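**Reset rules for drawer and counter tasks: what counts as "start state"?**

**dthan_phuc** (Phúc Thân)
We are on draft 3 of the house rules for kitchen manipulation trials at Flekbridge. Section 2 says every object must be "returned to start state" between runs. Two operators read that differently last week, and we threw out 17 runs. I want wording that survives a shift change. 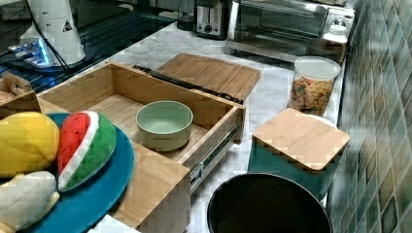

My proposal is to define start state per object class. Fixed items (appliances, jars) get a tolerance on position. Task items get a named support surface and nothing tighter. Articulated items get a joint value. A drawer pulled out with a bowl on its floor is then two entries, one for the slide and one for the bowl, and the long black utensil lying across the top rim of the organizer needs a third. The current sheet has a single line for all of it, "organizer: ready."

**murakami_bench**
Joint value for a drawer is fine on paper. How do you measure it? At Murakami we tried a ruler and people skipped it by Wednesday. Use two states, closed and at the stop. Ban everything between.

**dthan_phuc**
Banning the middle also bans the failures we care about. Half-open is where the policy gets confused.

**b.pichler**
Then log it, don't set it. Reset to closed or full stop, and record whatever the run leaves behind. Different field on the form.

**Davina U.**
Agree with Benedikt. I'd also add a clearance rule. Section 4 covers the arm's home pose but says nothing about what may sit under it.
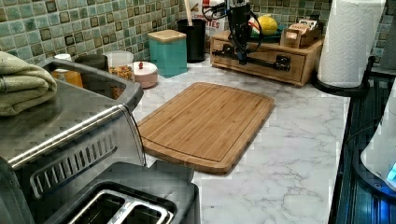

Our version at Welard: no loose item above the height of the home pose minus a margin, and the margin is written on the sheet for each gripper. Cables are included in the envelope. If a cable loop can reach an object, that object has to move or be fixed down.

**murakami_bench**
Cables in the envelope will fail half the kitchens in existence.

**Davina U.**
It failed two of ours. We rerouted the cables.

**b.pichler**
One more for the draft. "Support surface" needs an ID, not a description. "On the board" is useless if the board moves between runs.

**dthan_phuc**
Taking the log field and the surface IDs. Leaving the drawer rule open until Wakana has checked it against the old forms. Davina, can you post the clearance wording as you use it, margin table included?

**Davina U.**
Will do Monday. The table is per gripper, so strip out the ones you don't run.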